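Volance wants to do your dishes. Sort of

Two weeks with the Brarkia arm, a clamp, a charger and a very patient kitchen table

The box came on a Wednesday, too heavy for the stairs. Inside: one arm, one two-finger gripper, a wrist camera already bolted on, a clamp base, a bag of screws nobody will ever need. $2,000 for the lot. Volance calls it the Brarkia and sells it as a table-clearing kit for small cafes, break rooms, people with more money than patience.

Setup is quick. Clamp it down, plug it in, run the app, let it look around. I had it moving before lunch. The manual says to keep the area "free of obstructions," which rules out most of my life, but fine.

What it does: picks up after a meal. Cups first, then plates, then whatever it decides is trash. You teach it by dragging the arm through the motion yourself, 11 passes per object type if you follow the book. I got away with seven for cups. Plates took the full set and then some swearing. Chopsticks I gave up on, then came back to, then gave up on again.

The camera view in the app is the best part, and I wasn't expecting that. You get the rack and the mess from the arm's side, pegs coming up at you, and you start to see why it hesitates. Everything is close. A cup just past the rack wall is a tight squeeze for those big black fingers, and a crumpled napkin over a plate is a real puzzle if all you know is plates. 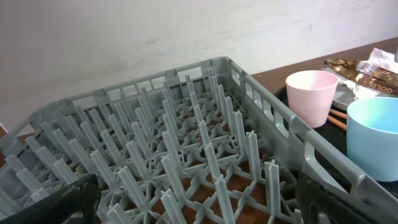 Raelene Faulkner thinks I'm being too kind. Her view is that a machine at this price should come knowing what a cup is, and that asking the buyer to do the training is asking them to finish the product. She'd wait for the next version. She also says the clamp will chew up any table you care about, and on that one I've got the dents to agree with her.

On the training, less sure. The pre-loaded cup routine is bad. Mine is better, and it's mine, tuned to my shelf and my rack. The trouble is that it dosn't travel. Move the rack a few inches and you're dragging the arm around all over again.

Speed, then. Slow. Slower than a bored teenager. It is steady though, and the grip is gentle enough for thin plastic. No cracked cups so far.

Noise is a low whine, worse on the way up. You can talk over it. You can't nap through it.

The extras are where they get you. Softer finger pads, $200. A second camera for the base, price on request, never a good sign. The app is free for now — Volance won't say how long now is.

Would I buy one? For home, no. For a break room with one kind of cup and a rack that stays put, maybe, if somebody on staff likes fiddling. Mirkis has a rival kit coming in January, supposedly pre-trained, and I'd want to see the two side by side first. The Brarkia goes back Wendesday.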